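Rulen 3 Motion Planning Suite: Review for Electronics Disassembly Cells 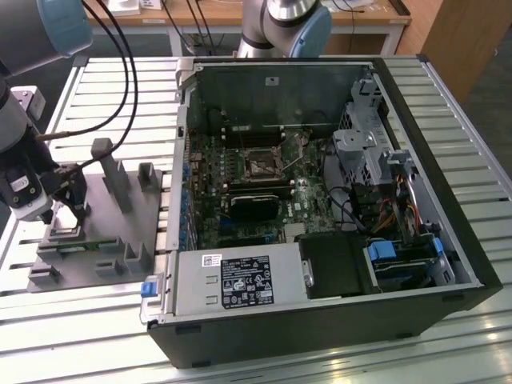

Desktop computer with side panel removed, beside the fixture plate and gripper.

The Rulen suite combines motion planning, collision checking and task editing in one package. The automation laboratory at Lornulholm has used it since June on a bench with two arms, where desktop computers are taken apart for parts recovery.

Planning is the strong point. Paths into an open case must clear the drive cage, the power supply and a bundle of wires, and the planner handled the rigid parts well. Median planning time was 215 milliseconds over 400 requests. Both arms share a single collision model, so a change to the fixture plate needs to be entered only once.

Cables remain a weakness. Rulen treats them as fixed boxes, and the operator must draw each box by hand. The Flela perception add-on finds boards and sockets reliably – it is less dependable on bare sheet metal, where depth readings contain gaps.

The task editor is clear, although undo is limited to 2 steps. Log files are complete and easy to export. The Kurtuluş office answered support requests within 3 working days.

The suite is recommended for laboratories with prior planning experience. Sites that handle mainly loose wiring should request a trial license first.

Reviewed October 10, 2024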